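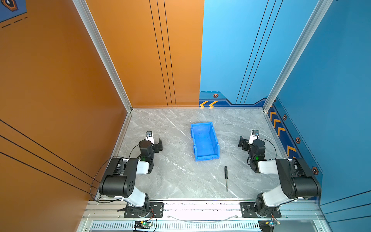 The screwdriver is a hand tool for turning screws. It consists of a handle, a shaft and a tip, and the tip is put into the head of the screw. In most workshops it is among the first tools which a learner is given.

History

The first screwdrivers are known from Europe of the late Middle Ages, when screws were used in armour and later in firearms. For a long time the screws were cut by hand and were expensive, so the tool stayed rare outside of the armourer's and clockmaker's trade. When machines for cutting screws came in the eighteenth century, the price went down and the screwdriver came also to the carpenters.

Types of tip

The oldest type is the flat tip, made for a screw with one straight slot. It slips easily from the slot under strong force. The cross-shaped tip became common in the twentieth century, first in the car industry - it finds the centre of the screw by itself. Later came the square, the hexagonal and the star-shaped tips.

Handle and shaft

Older handles were mostly of wood, the newer ones are of plastic or rubber. A thick handle gives more turning force, a thin one gives more speed. The shaft is of hardened steel, and on bigger screwdrivers it has sometimes a square section, so that a spanner can be put on it.

See also: Screw, Spanner, Bradawl, Drill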